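FOR IMMEDIATE RELEASE
Friday, October 7, 2022

Woltberg releases Dovo 18, with a planner that minds the clutter

Woltberg today released Dovo 18, the new version of its motion planning and perception software for robot arms. The update is meant for the kind of surface most of us own and few of us photograph: a small one with too much on it.

Earlier versions of Dovo were good at picking up an object that had been given plenty of room. Customers wrote in, at length, to say that their objects had not been given plenty of room. Dovo 18 plans the grasp, the lift and the way out as one motion, and it throws away any grasp that would drag the gripper through the neighbors.

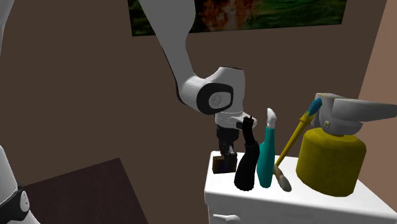

The planner scores up to 300 candidate grasps for each request and keeps the reasons for every rejection in a plain text log. "The old log said 'planning failed,' and that was the whole log," said Flurina Zaugg, who leads the planning team. "The new one tells you which finger would have hit what. Some of our users find it a little blunt."

Placing has been rewritten as well. A user can now name a target surface, such as a cabinet top or the lid of a toilet tank, and Dovo looks for a free patch that the arm can reach without folding itself into a pretzel. If there is no such patch, it says so and stops. Version 17 preferred to keep thinking.

Testing was done in Cliter, Woltberg's household simulator, where a dropped object costs nothing and can be dropped again right away. Each nightly build runs 1,000 pick-and-place jobs across rooms whose contents are shuffled between runs. The shuffling tool has no sense of decor.
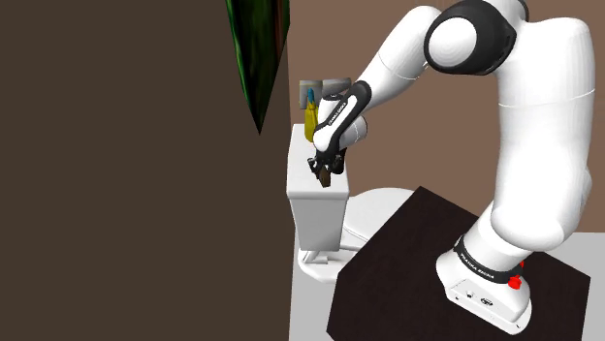

Availability and upgrades

Dovo 18 is available now to all customers with a current license. Projects saved in version 17 open without conversion, apart from custom collision shapes, which have to be exported again. The Cliter room set used in testing is included in the download - all 500 rooms of it, so start it before lunch.

Plattner, the companion viewer for stepping through planned motions, gets a matching update and a pause button that pauses. "We had 18 separate requests for that," said Fabian Pfister, product manager for Plattner. "Three of them were mine."

Support for version 17 ends in May.

Press contact: Liesl Widmer, Woltberg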